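**Shared rules for robots that work inside computers are out, and they're a good read**

Anyone who has tried to get a robot to take a memory module out of a desktop computer knows how many small decisions go into it. How hard may the fingers squeeze? Where does the part go next? Who checks that the power supply has been unplugged long enough? Until this month every workshop answered those for itself, usually on a sheet of paper taped to the wall.

Now there is a common set. The Salix guide came out in March after a year and a bit of drafting, and it covers bench robots that fit, remove or test parts in desktop machines. It has 12 rules, each on a page of its own, with a short checklist at the foot. It is free to download and free to copy, and you can read the whole thing over a pot of tea. I did, and then I read it again with a pencil.

The work was led by Ayane Wada, who runs the test bench at the refurbishing firm Verkano, and Fermín Palma, who spent years writing machine safety notes for packing lines before he moved over to electronics. They asked for comments on the first draft and hoped for a few dozen. They got 330.

"We had one person send us four pages on the subject of screws," says Palma. "Four very good pages. Most of them went in."

**What the rules cover**

Five of the rules are about people. The area the arm can reach has to be marked on the bench or the floor, and the stop button has to be within reach of whoever is closest, which in a small workshop may mean fitting two. Nobody puts a hand in the case while the arm is live, even at slow speed, and even for a dropped screw. Anyone may stop the robot at any time without having to give a reason. The person who restarts it must be standing where they can see the whole case.

Four are about the computer itself, and this is where the guide gets really interesting (to me, at least!). Mains lead out before the side panel comes off. Bench, arm and fixture all bonded to the same earth point. A limit on gripping force for each type of part, written down and tested on scrap boards before a good one comes anywhere near. And a rule that has already been nicknamed "the pin rule", which says that an open processor socket counts as a no-go area. While the socket is open, the arm may cross over it only at a set height, and nothing may be carried across it unless it is the processor going in or coming out.

The pin rule took the longest to agree. Some workshops wanted a cover over the socket at all times. Others said that putting the cover on and taking it off again caused more bent pins than it saved. The final wording leaves the cover to the workshop and fixes the height.

The last three deal with fixtures and records. Every part that leaves the case has to have its own place to go, shaped or marked so that it can only sit one way. The fixture has to be fastened to the bench, or keyed to it, so that it can't creep during a long run. And every attempt has to be written down, the failed ones too, with a word or two on what happened. 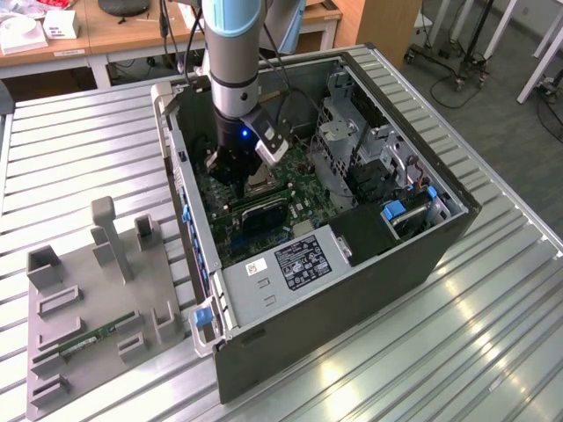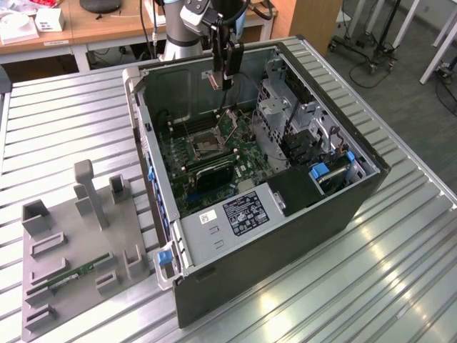 **Does a workshop have to fence off the robot to follow the guide?**

It depends on the arm and on what it carries. The guide asks each workshop to do a written risk assessment first. If the arm is a light one with tested force and speed limits, a marked area and a reachable stop button can be enough. If the assessment shows that someone could be hurt by the arm, the tool or the part in its grip, a guard or a fence is needed, and the guide doesn't override any national law on the matter.

**Tried out before printing**

What I like best is that the rules were used before they were settled. Three workshops ran the draft through the winter: Verkano, the family repair business Quiroga, and a training project called Gernus that teaches school leavers to service office machines. Between them they logged 161 full runs, where a full run means taking a named part out, placing it in its fixture and putting it back.

Aldana Quiroga, who took over the repair business from her mother, was the sceptic of the group and says so cheerfully. She thought the record keeping would eat her afternoons. Her answer was to cut the form down until it fitted on half a sheet, and her version is the one now printed in the back of the guide.

"If it takes longer to fill in than the job took, people make it up," she says. "So we made it short. Part, time, worked or didn't, and one line for what you saw. I read them all on the bus home."

Those one-line notes changed at least two of the rules. The draft had said that loose cables inside the case should be tied back "where possible". The notes kept mentioning thin drive leads being nudged or snagged on the way down, so the final text is firmer. Before each run, someone looks along the whole path of the gripper, from the height where it starts to the part it is going for, and moves or ties anything that crosses it. There's a nice drawing of this on the cable page, showing the wrist as well as the fingers. People do tend to watch the fingers and forget that the wrist is much wider.

The other change was to the light. The draft had nothing to say about it. By the end of the winter it had half a page, covering glare from bare metal benches, shadows inside deep cases and the trouble both of these can cause for a sensor on the wrist. The advice is simple stuff – move the lamp, check the sensor's view again, note the lamp's position so the next person can put it back.

**Small places first**

Plenty of guidance exists for big production lines. Far less is written for a bench in a back room with one arm and a mixed pile of computers from different years, and this is the reader that Wada had in mind from the start. No two cases are laid out quite alike. Latches move about, drive cages get in the way, and the memory slots may be next to the power supply or nowhere near it.

So the guide has a "new case" sheet. The first time a model comes in, a person opens it by hand, goes through the sheet and marks what the arm may touch, what it must keep clear of and what has to be taken out by a human. Only then does the robot get a turn. After that the sheet stays with the model, and Verkano has put its own collection online for anybody to use.

Cathal Quinlan teaches at Gernus and has been using the sheets with his students. He tells me that filling one in has turned into the best lesson of the term. The students argue over every latch. They also spot things he misses, and one group added a box for "parts that look loose but aren't", which he has sent in as a suggestion for the next edition.

I asked him whether the rules slow things down. A bit, he said, for the first week. He didn't have a figure for later and wouldn't guess at one, and I rather respected that.

**What isn't in it yet**

Laptops are left out completely. So is anything with a battery larger than the coin cell on a desktop board, and the authors are quite clear that nobody should stretch the present rules to cover either. A swollen battery and a strong gripper are a bad pair, and they want advice from fire specialists before they write a word on it.

Liên Trịnh, who looked after the comments and replied to every single one, has started a list for the second edition. Glued parts are on it, along with the question of how to rate a worker's training. She would also love to have more fixture drawings. The guide has a few that can be printed in an ordinary plastic printer, and she'd like enough to cover the common memory, card and drive sizes.

"Send us the ones that failed as well," she says. "Tell us where it cracked or where the board jammed. I can learn more from that than from a tidy photo."

So far about 20 workshops have told the group that they plan to adopt the rules. Adopting them costs nothing and there is no badge or certificate to buy. You put the checklist up by the bench, name one person to keep the records and agree to share your notes twice a year, with customer details taken out.

Comments on this edition are open until the end of the summer. There's a plain text form for them on the Salix page, and letters are welcome too – Palma says he's had three already, one of them about screws.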